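Ticket: Voter contact records dropped from foreign policy issue survey export
Product: Rekley (constituent survey and correspondence module)
Client site: Clesport riding office
Opened: 2022-03-01
Priority: 2
Status: Resolved, monitoring

Problem as reported

The riding office ran its quarterly issue survey through Rekley. The survey asks constituents to rank their views on trade agreements, defence spending, refugee intake and overseas aid. The summary page in Rekley shows the expected number of completed responses. The export sent to the party's policy desk is short. Records for anyone who ranked overseas aid first are missing from the CSV, and the bar for that answer is blank in the briefing document built from it.

The client noticed when a draft briefing went out stating that no respondent in the riding considered aid a leading issue. The draft was withdrawn the same afternoon. The client has asked whether earlier briefings are affected.

Environment

Rekley hosted edition, Canadian data centre
Survey template: International Affairs, bilingual
Export target: Brustasik mapping sheet, then CSV
Browser: tested in two, same result in both
User role: office manager, full export rights

Log

Entry 1
Confirmed the fault on the client's account. Summary page and export disagree. Ran the export again with no filters set. Same shortfall. Ran it as a support administrator to rule out permissions. Same shortfall.

Entry 2
Asked the client to confirm whether the survey had been edited after launch. They said no. The audit trail shows otherwise – the French label for the aid question was corrected after responses had started to come in. The English label was not touched. The client had treated this as a spelling fix and did not count it as an edit, which is reasonable from their side.

Entry 3
Built a test survey with four answers and entered 20 dummy responses, half in each language. Exported before any edit: 20 rows. Corrected one French label and exported again: every row that ranked the edited answer first was gone, in both languages. Reverted the label and exported a third time: 20 rows. Fault reproduced.

Entry 4
Checked the Brustasik mapping sheet. It matches answers on a combined key made from the English and French labels. When either label changes, the key changes, and stored responses still carry the old one. Rows with an unmatched first-choice key are discarded without a warning. The summary page reads the answer ID and never touches the key, so its totals stay correct.

Entry 5
First attempted fix: rebuilt the mapping sheet from the current labels. No change. Rebuilding writes new keys to the sheet but does not rewrite the keys held on the responses. Noting this here as the help article for the mapping sheet says a rebuild is sufficient. It is not, for surveys that are already open.

Entry 6
Second attempted fix: cleared the export cache and waited 10 minutes for it to repopulate. No change. The cache is not involved.

Entry 7
Third attempt: switched the mapping sheet from label matching to answer ID matching (Settings, Export, Advanced, Match By). Export now returns the full set. Compared row totals against the summary page for each of the policy questions and they agree. Spot-checked free-text comments on aid and refugee intake. Accented characters are intact.
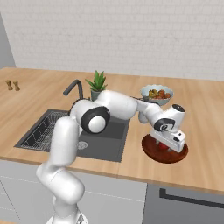

Entry 8
Sent the corrected CSV to the client and asked them to rebuild the briefing from it. They reported that the aid bar now displays and that the ranking order has changed, with defence spending moving from second to third. They will reissue the briefing with a correction line.

Entry 9
Looked at earlier surveys on the account. The previous International Affairs survey closed in July and had no label edits after launch. Export and summary agree. Two local-issue surveys use a different template that already matches on answer ID. No other briefings from this office need to be reissued.

Entry 10
Client asked whether the Fashola plug-in, which they use for merging mailing addresses, could have contributed. Disabled it on the test survey and repeated the steps in Entry 3. Same behaviour with and without. Plug-in re-enabled, no changes made to its settings.

Cause

Export mapping set to match on label text. A post-launch correction to one label orphaned the matching key on stored responses. Unmatched rows were dropped silently.

Workaround for other offices

1. Open the survey and go to Settings, Export, Advanced.
2. Set Match By to Answer ID and save.
3. Run the export again. There is no need to close the survey or contact respondents.
4. Compare the row total with the summary page before sending the file to anyone.

Offices that retain label matching should not edit any label, in either language, while a survey is open.

Outstanding

Defect raised with development to log a warning when rows are discarded. Help article flagged for correction. Export logs for this account are kept for 90 days. Ticket stays in monitoring until the client's next survey has been exported.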